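The clear bag, and what I keep in it

I promised in the January newsletter that I'd come back to the subject of bags, and then I wrote about seed trays and forgot all about it. A few of you have written in to remind me (thank you, and yes, I do read them all, even the one about the zip). So, bags! One bag in particular, really, the see-through tote I've been banging on about to anyone who stands still long enough.

I bought it for the Skinley weekend, where they want everything in a clear bag before they'll let you past the gate. I was fairly grumpy about that at the time. I don't particularly want strangers looking at my sandwiches. But I've ended up using it far more than the nice canvas one I saved up for, and the canvas one is now hanging on the back of the door with umbrellas in it.

What I like is that I can find things. I have lost whole afternoons of my life rummaging in dark bags for keys, and with this one I just look through the side. It does mean you have to keep it tidy, mind you, or at least not mind the whole bus seeing your receipts. I turn mine out every week or so, give it a shake over the bin and start again with only the things I really need: purse, keys, hanky, book, tin of mints, the small notebook from Plosum with the pages that fall out.

The other good thing is the trimming. Plain plastic bags always look a bit like something you'd bring a goldfish home in, and it's the fabric edging and the soft rope handle that make this sort look like a proper bag. The rope is kinder on the shoulder too. I had one with thin plastic handles before and it left a groove in me by the time I'd walked back from the shops.

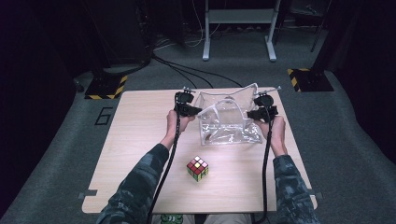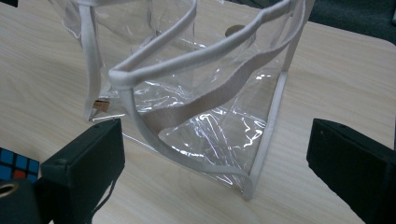
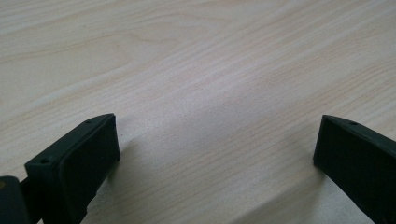 Getting it open is the fiddly bit, I'll grant you. The sides cling to each other when it's been folded flat, and you want to take hold of it by the top corners and pull them apart before you try putting anything in. I used to shove my hand straight down the middle and end up wearing it like a glove. Do it on a table as well, where you've got something firm under the base, and it'll sit up far better than it does on your knee or on a bed.

Then there are the creases. Mine came folded into a packet the size of a birthday card and looked dreadful, all crackly and lined, and I very nearly sent it back. Don't iron it! Somebody at my old work tried that with a shower curtain and we could smell it from the car park. I left mine overnight in the airing cupboard with 2 rolled bath towels inside, and by morning the worst of them had dropped out. There's still one stubborn line across the front which I've decided to live with.

For cleaning I use a soft cloth and warm water with the tiniest drop of washing-up liquid, then a dry cloth straight after, otherwise you get smears. The fabric edging is more of a nuisance. Anything pale will pick up the dirt, so I go along it with an old toothbrush when I'm sitting down with the radio on. Keep newspapers out of it as well, I had a headline printed backwards on the inside of mine for months.

As for what it will carry, I wouldn't push your luck. Van Acker, where I got mine, have a card on the shelf saying it's fine for up to 5 kilos, but I've never had the nerve to try that much. Two tins and a loaf and I start holding it from underneath. Put the heavy things in first and keep anything with a sharp corner away from the sides. If yours has a long strap as well as the handle, check it hasn't dropped down inside before you start filling it, or you'll be fishing for it under the potatoes like I was.

I paid 24 pounds, which I thought was a lot for something I can see through, and my sister thought so too and told me so at length. She has since asked where I bought it. There's a cheaper one at Jurnura without the edging and I've had a good feel of it, but the plastic was so thin that I put it back and bought a colander instead.

If you've got a better way with the creases, please do write in, especially if it doesn't take up the whole airing cupboard. Next month it's lunch tins, and I have opinions about lids.

Contact us | Copyright, all rights reserved | Back to top

Last updated: 20 April 2018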